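Trokorier plum bread in Wemville, worth the queue?

lachlan_h
Went on Saturday. Queued 40 minutes, paid for the small loaf, and I'm not convinced. The write-ups call it a Gernitz recipe, slow proved, with plums baked through the middle. Mine had one thin streak of jam along the bottom. Has anyone had a good one?

Shona Pearce
I had a good one in April, before they moved to the bigger shop. Dark crust, sour fruit, lovely. I'd try again on a weekday before writing them off.

lachlan_h
One good loaf in April doesn't do much for the one I bought. 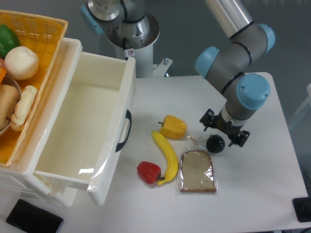
And "slow proved" could mean anything. The crumb was tight and tasted of yeast, which to me says a quick rise in a warm room.

Eftychia P
Disagree about the crumb. Plum bread is meant to be close, or the fruit sinks. The price is my problem. Maihi do a bigger loaf for less and you can taste the butter.

chiahao_tse
Maihi's is a cake though, let's be fair. Far too sweet.

Eftychia P
It's sold as bread and I eat it as bread.

Jean Paterson
I grew up on this stuff and neither shop makes it properly. Dried plums, soaked overnight, no jam anywhere near it. As for the 2,250 five-star reviews on their poster, I'd like to know who wrote them.
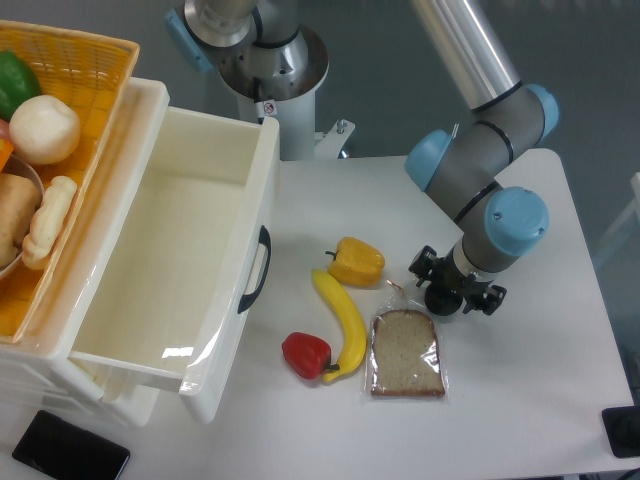

Re: Baking it at home

Shona Pearce
Jean, would you post your method? How long do you leave the dough?

Jean Paterson
Overnight in a cold larder, then 3 hours in the tin. Don't trust any recipe that says it'll be done by lunch.

lachlan_h
I'll try it, but if it sinks I'm blaming Eftychia.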